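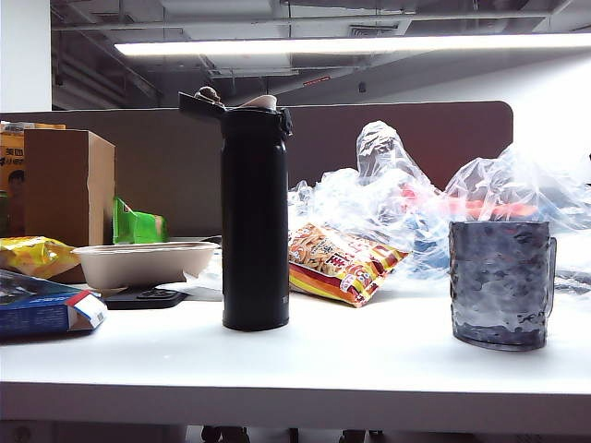 Sandrine Millet wrote under part two that her arm reaches beautifully for wherever the bottle was a moment ago, and asked if part three could please cover the cameras before she gives up and teaches it to wave.

It can. Part three is the cameras. The arm is the same one from parts one and two, called Stostero for reasons that made sense late in the evening, and by now yours should be clamped down, homed, and able to open and close its gripper when told. If it only opens, go back to part two and look at the horn screw on the servo. It's the horn screw.

What you need

Two small USB cameras, one fixed and one for the wrist. They don't have to match, and mine don't.
A clamp or bracket for the fixed camera that doesn't share a surface with the arm.
A printed wrist mount (the file is in the part two folder, named wrist_final_really_4).
Thin, flexible USB cable for the wrist. The stiff kind works as a spring and will argue with your motors.
Four M3 screws, a few zip ties, painter's tape.
A grid printed on paper and glued to something flat.

Step 1. Mount the fixed camera

Put it beside or above the work area, high enough to see over whatever lives on your desk. I clamped my first one to the same board as the arm. Every time the arm moved, the board flexed, the camera nodded along politely, and the software concluded that the entire desk had moved. Clamp it to a shelf, a wall, a second table, anything with no motors on it.

You want the full reach of the gripper in view, plus some margin. Drive the arm to the far left, far right, and full stretch, and check each one on the live picture. Then tighten the clamp and put tape across the joint with a pencil line over both halves. When somebody bumps it, the line won't match up, and you'll know why your afternoon is going badly.

Step 2. Turn off everything automatic

Open the camera settings and switch off autofocus, auto exposure, and auto white balance on both cameras. Some drivers turn them back on when you unplug the camera. Some turn them back on to spite you. Put the settings in the startup script and have the script read them back and print them.

If you work under a long fluorescent tube, set the exposure by hand until the live picture stops pulsing. Do this with the room lit the way you'll really use it. I tuned mine on a sunny morning and spent that evening with a robot that thought the world had ended.

Step 3. Fit the wrist camera

Screw the mount to the last link, just behind the gripper, with the camera tilted toward the spot where the fingers meet. Snug is fine. The plastic cracks if you get enthusiastic.

Run the cable back along the arm and leave a loose loop at each joint. Then turn every joint to both ends of its travel, slowly, by hand, with the power off. If the cable goes tight anywhere, fix it now. Romain Riviere skipped this and found out how strong a USB socket is. (Less strong than a shoulder servo.)

Step 4. Pick one focus distance and live with it

A cheap fixed lens can be sharp far away or sharp close up, and you have to choose. Tape the printed grid to a box, bring the gripper to the distance where it normally starts its final approach, and turn the lens ring until the lines are crisp. Put a dot of nail polish on the ring so it stays there.

Everything nearer than that will go soft, and that is all right as long as your code knows it.

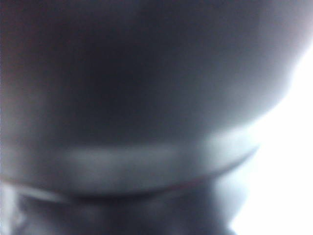 So the code needs a hand-off. Far from the object, both cameras vote. Closer in, the wrist camera does the fine aiming. In the very last stretch you ignore the wrist picture altogether, hold the last good position, and finish the move on the joint encoders. My hand-off is at 70 millimeters from the fingertips. Yours will depend on your lens, so find it with the grid: back the arm away a little at a time and write down the first distance where the lines can be told apart.

A simple sharpness score does the job as a backup. If it falls below your cutoff for a few pictures in a row, the wrist view loses its vote until it recovers. In the settings file it looks like this:

wrist_handoff_mm = 70
wrist_blur_frames = 20
on_blur = hold_last
on_blur_timeout = back_off

Please don't leave out the last line. With only hold_last, an arm that loses its target will stay exactly where it is, pressed up against your belongings, at peace with itself.

Step 5. Line the two cameras up

Lay the grid flat on the desk and run the calibration script from the folder. It moves the arm through 24 poses and asks you to confirm each one. Leave the grid alone while this happens. If you must sneeze, sneeze between poses.

At the end you get an error figure. Small is good. If it's large, check in this order:

The grid isn't flat.
The fixed camera has moved (look at the pencil line).
The wrist mount is loose.
You measured the printed squares with your eyes. Use calipers, since printers like to scale things to fit the page.

Step 6. Try it on real objects

Begin with one object on a clear patch of desk and work up to the clutter. Matte things are easy. A dark matte bottle on a white surface gives the software a lovely hard outline. A mug with a hammered finish throws little bright patches that wander as the camera moves, and crumpled clear plastic is a nightmare in either view: you get the folds, the glare, and whatever color is behind it. Leave the plastic for last, or for September.

Keep speeds low for the first runs, with your hand on the power switch and nothing full of liquid in reach. I set the gripper current limit to 400 milliamps to start and raised it only after a dozen boring grabs in a row. Anything with a lid gets practiced empty.

If something goes wrong

The arm stops short every time: the hand-off distance is too big, or the fingertip offset in the settings still belongs to the old fingers.

The arm drifts to one side: recalibrate. Jacqueline Aubert tried correcting hers with a fudge factor, then a second one to correct the first, and she now recommends recalibrating.

The wrist picture freezes but the fixed one is fine: both cameras are on one USB hub. Give them separate ports.

The arm waves: Sandrine, I can't help you there.

Part four covers the gripper pads and starts with cutting up a bicycle tube, so find one that you don't need.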